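4.2 House rules for the shelving task

I'll admit I used to think a written protocol was overkill for putting sauce on a rack. Then we merged the Irkby and Stendell logs and found that the two sites had been scoring the same run differently, and 84 of our 951 episodes had to be relabeled by hand (not a fun Monday!). So we wrote some rules, and I now nag everyone about them.

An episode starts with both tiers of the rack empty and every bottle upright on the table, caps on. The operator keeps hands out of the workspace until the arm is parked again. A bottle counts as placed only when its base is on a shelf and the gripper has let go – held over the shelf gets you nothing, however close it looks. Cables get checked every 8 episodes, and any snag on the mesh ends the run and goes in the log as a stop, even if the arm could have pulled free. Fistbridge wanted partial credit for a good grasp, and we argued about that one for weeks. For now it's a separate column and stays out of the success rate. Figure 3 has the bottles and rack these rules were written around.

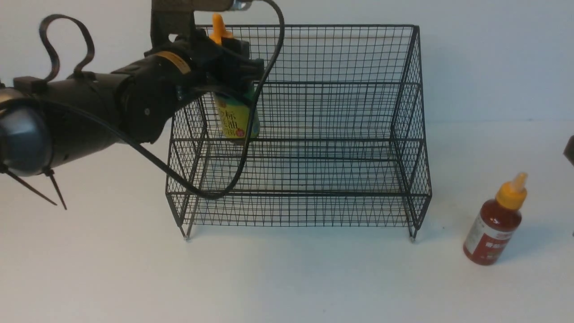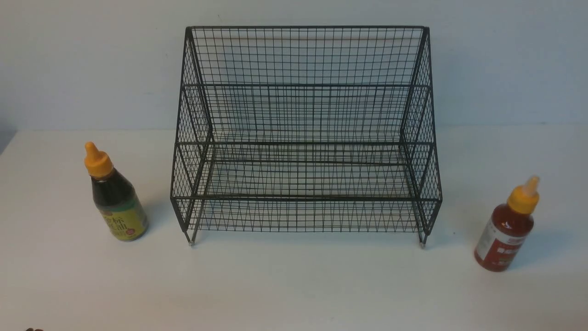

Figure 3. Shelving task with a wire rack and sauce bottles. First panel: bottle held by the gripper, not yet scored as placed. Second panel: both bottles on the table, rack empty.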